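**Peg boards** (also pegboards, fitting boards or, in some catalogues, insertion boards) are flat trays with holes or outlines that loose parts are meant to match. They are among the most satisfying objects ever put on a table! Most are small enough to carry under one arm, and the best ones are plain to look at.

## Layout
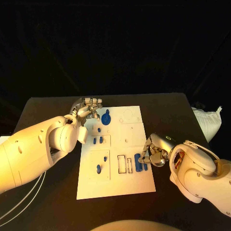

A good board tells you where things go before you pick anything up. Makers do this with colour, with depth, or with drawn lines. The quietest approach is a white plate with fine grey outlines, where a faint circle or a small round hole is hint enough and a blue cylinder standing upright catches the eye straight away. Poppy Sowerby, whose collection runs to more than 400 boards, calls these "whisper boards", and the name has stuck with other collectors.

## Parts

Pegs are the oldest parts and still the most common. The Bornine pattern sets out 13 of them in graded widths, and getting the last one home is a small joy.
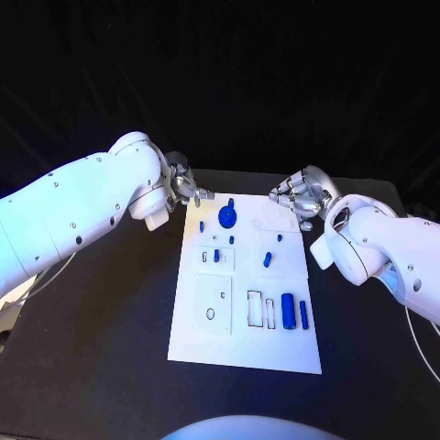 Knobs came later and brought a lovely bit of variety. They give the fingers something to hold, and they make a board friendlier for people with a weak grip. The classic form has a wide round base with a short post rising from the centre, like the blue one near the top of the board, and it sits well beside flat plates with cut-out holes.

## Templates

A printed template is the cheapest version of all: outlines on a sheet, with the parts laid on top. Flestent sold its first templates in packs of 3.

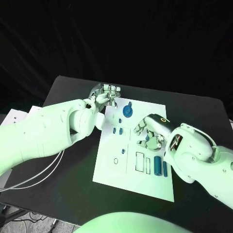

Paper creases and slides about, so many owners tape down the corners. Obaidul Fakir's handbook recommends heavy matte stock, which also cuts the glare under a bright lamp.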